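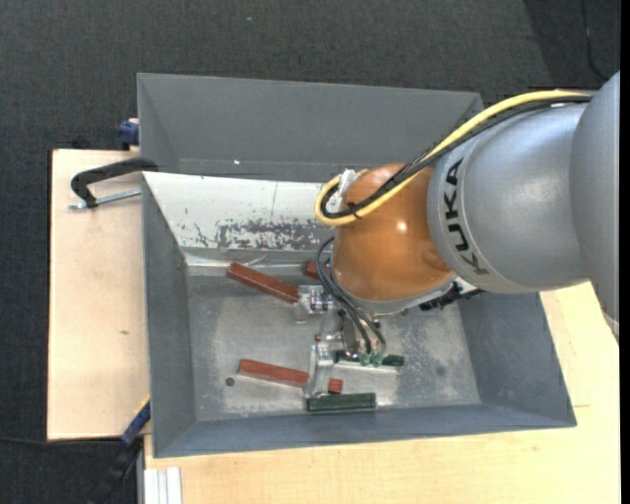
Stretching Before or After? Our Fitness Project
Final report, December 19, 2023

We wanted to know if stretching before a run makes your legs feel better the next day, so 25 students from our class signed up to find out! Half the group question got messy right away (25 doesn't split evenly), so everyone tried both ways, switching after 7 days.

Each runner did the Marent loop, 3572 meters, and scored leg soreness the next morning from 0 to 70. Stretching afterward got the lower scores for most of us, and the hill at the end hurt either way. I loved reading the comment sheets, especially the ones written right after that hill.

We'd like to run it again in May, with warmer mornings and a longer loop.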